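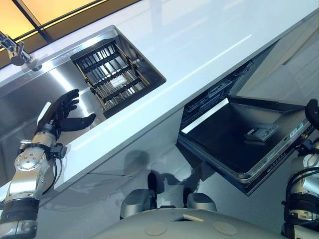 Ciltside, 21/10/2019

A kitchen with a dishwasher still needs a rack in the sink. I have held this view for 14 years, through three apartments and one house, and I have lost the argument in most of them. The people who sell kitchens are against me. They want the counter bare and the sink bare, and they want every plate to go from the table into the machine and from the machine into the cupboard.

Plates don't live like that. A dishwasher runs once a day in most homes, sometimes less. Between one run and the next there is a mug somebody wants again, a knife that shouldn't go in at all, and a small dish that held olives for ten minutes. If there is nowhere for those things to stand and drain, they lie on the counter on a dish towel. The towel stays there until the weekend and begins to smell.

The kind of rack I mean sits down inside the sink. Black bars in a thin gold-toned frame look fine in a white kitchen, and plain wire does the job as well. What matters is that the water drips where water is supposed to go. A rack on the counter needs a tray under it, and the tray needs emptying, and I have never met a household that empties it on time. Mine grew something pink along one edge the first winter.

Marichka Harasym and I have gone back and forth over this since April. She fitted out rental kitchens for Nwosu before she went out on her own, and she thinks an insert wastes the sink. You can't fill the basin with it in place, she told me, and you can't soak a roasting pan. She's right on both counts. I lift mine out and lean it against the backsplash when I have a big pan, and put it back after. It takes one hand. She says tenants won't put it back. Maybe they won't, but I am not writing about tenants.

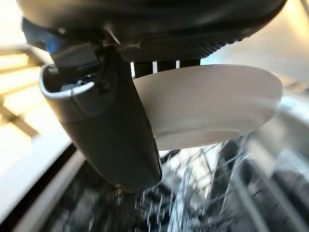
The same people who want the bare counter also tend to want everything machine washed, and here I part with them completely. Shallow dishes are the worst case. They are too wide for the cup shelf and too low for the plate slots, so they slide down at an angle and overlap. Two of them will block the spray for a whole row. Then you take out a bowl with a crust of oatmeal baked on and blame the detergent. A shallow dish takes a few seconds under the faucet with a brush. Do it by hand, stand it in the rack, and let the machine have the dinner plates.

I also think the door should be left down more than it is. Plenty of people treat an open dishwasher as a mess, something to be shut before company comes. I open mine when I start cooking and leave it open until we sit down. Scraped plates and used spoons go straight in, and the counter stays clear enough to roll out dough. It is a shin hazard — I grant that — and in a narrow galley it can't be done. If your kitchen lets one person walk past the open door, use it.

Ihor Holovko, my neighbor, was quoted $300 by Akano to swap his single basin for one with a built-in drainer. I told him to buy an insert instead and keep the money. He measured the sink wrong the first time and had to send one back, so measure the inside at the bottom as well as the top. Many basins narrow on the way down.

Floors come into this too. People worry about drips on the way from the sink to the machine, and they put down a mat. A mat in front of a dishwasher gets caught under the door and holds crumbs and water against the floor for days. I would rather see the drips. On a pale floor you can see the coffee ones, anyway, and wipe them up with a cloth before anyone walks through them.
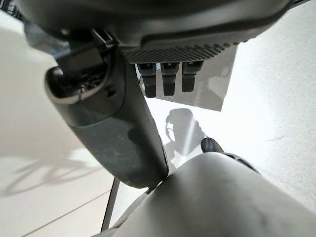 *Light floor, no excuse for a mat.*

Marichka says she will try an insert in the next place she does, a one-bedroom out in Itdale, and leave it there for the owners. I have asked her to put the dishwasher right next to the sink while she's at it. She had it across the room on the first plan, beside the refrigerator, and that is a different complaint of mine and a longer one.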